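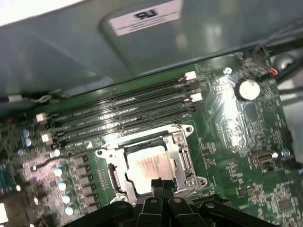
2 min read

Automation at the Kavdale service center

The Kavdale service center is a repair and refurbishing site for desktop computers, operated by Peklow. It has 249 employees. Robot arms were introduced on its bench line in June under a program called Nuluma.

Scope of work

The arms work inside opened computer cases. Their tasks include removing memory modules, releasing the lever on the processor socket, and lifting out processors for testing. Cable routing and final inspection are still done by hand. In its first month the line handled 1,238 machines, almost 90 of which were passed back to a technician partway through.
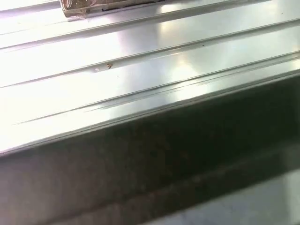 Effects on staff

Technicians who had worked at a single bench were reassigned to watch two stations each. The job now involves less lifting and fewer screws, and more time spent reading fault logs. Several employees told the in-house newsletter that the pace was easier on the hands but that the shift felt longer. Wiping down metal worktops, formerly done at closing, was moved to the 2 p.m. shift change.

Training is provided by Segura, a contractor, and covers restarting a stopped arm and correcting a poor grip. Pay grades were left unchanged for the first year. Peklow has not said whether the program will be extended to its laptop line.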